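Workshop notebook > Textiles > Wash room
4 min read

July, wash trial 8, dark cottons

Started at 9.40. Nermin Gökçe had the batch sorted and bagged before I came in, so the morning was mostly weighing and loading. Everything in this trial is dark: the charcoal jersey, the Kocabaş twill offcuts, and the made-up pieces that came back from Zomden with their labels still in. No pale cloth and nothing from the yellow sampling. I want the shade readings from this one to be clean enough to set beside trial 2, which was the same jersey before finishing.

Detergent is the Ninerberg liquid, no softener. Cold wash, normal spin. I wrote the dose on the bag tag and again on the sheet, as the tags come off.

Order of loading was twill first, then jersey, then made-up pieces on top. Ardalan would rather have the made-up pieces at the bottom where the twill holds them down. We tried that in trial 5 and the hems came out twisted, so I have gone back to the first way. 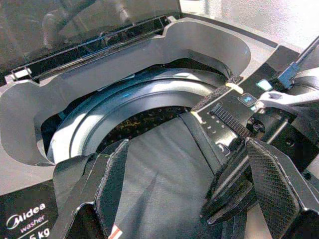
Lint is still the main nuisance with the dark batches. Pale fibre shows up on charcoal jersey worse than on anything else we wash, and once it has been through the spin it is pressed into the face and the roller only lifts half of it. There are a few thin yellowish threads caught on the drum wall under the balancing ring, on the perforated part, and they are easy to miss because the metal is so dark down there. My guess is the yellow sampling, or possibly the binding from the Kivance cushions. Either way they need picking out with tweezers. A damp cloth just pushes them into the holes.

Dry weight of the full batch by the platform scale was 204 on the sheet, in the old units Nermin's form still uses. I have left it like that so it reads against the earlier trials. We should agree on grams before the next set and rewrite the form.

Labels. The Zomden pieces have their care labels sewn into the side seam with a single line of stitching, and two of the trial 7 pieces lost a corner. For this trial I have put a pencil mark on the back of each label where the stitching ends. If the mark has moved away from the seam we will know it is the stitching and not the label tape fraying. Ardalan Ghasemi has the spare tape if we need to resew.

Checks for this batch, in the order I want them done:

1. Shade reading on the jersey face, three places, before anything is pressed. Lamp on for ten minutes first.

2. Lint count by tape lift. Press the tape once, lift once, stick it straight on the card. Last time someone pressed twice and the card was no use.

3. Width and length of the twill offcuts against the marked lines. The lines are in laundry pen and should hold, but bring the paper pattern as well.

4. Label stitching, as above. Note anything loose even if it looks slight.

5. Lid up after unloading, and leave it up. The machine is pushed right into the corner with grey wall close round it and the air does not move much, so with the lid shut the tub smells by the next day. This was Nermin's point in trial 6 and she was right.
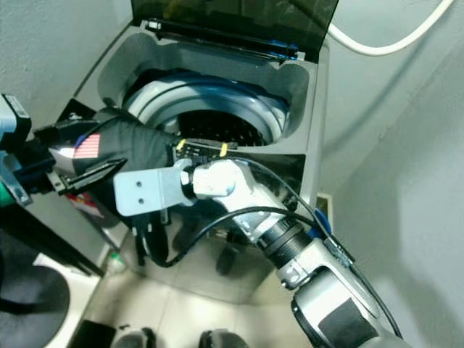
6. Wipe the grey deck round the opening, including the scalloped parts, where powder from the old detergent used to cake. We are on liquid now but there is still some residue in the curves.

7. Wipe the steel-coloured front panel last, with a dry cloth. It marks easily.

Notes to self, 11.15

The corner is a poor place for a top loader. You can only stand square to it from the front, and anyone short has to lean over the deck to reach the bottom of the tub. If we get the bench moved in the autumn I would like the machine turned or brought forward. It would need a longer inlet hose. The drain hose is 105 long by the tape and would probably reach, but I have not tried it.

The sorting bins want relabelling. "Dark" and "mid" are being used for the same things. I would make it dark, mid, pale, and a separate bin for anything with loose yellow thread until we have found where it comes from.

Asked Nermin whether the twill should be overlocked before washing. She thinks yes for the offcuts and no for the cut panels, as the overlocking pulls the edge in and spoils the width reading. Fine by me -- I will mark overlocked pieces with an O on the tag.

Still to do: order tweezers (the good pair has a bent tip), ask Kivance what binding they use, copy the trial 2 shade card before it fades any further. Ardalan to bring the spare platform scale down so the two can be compared.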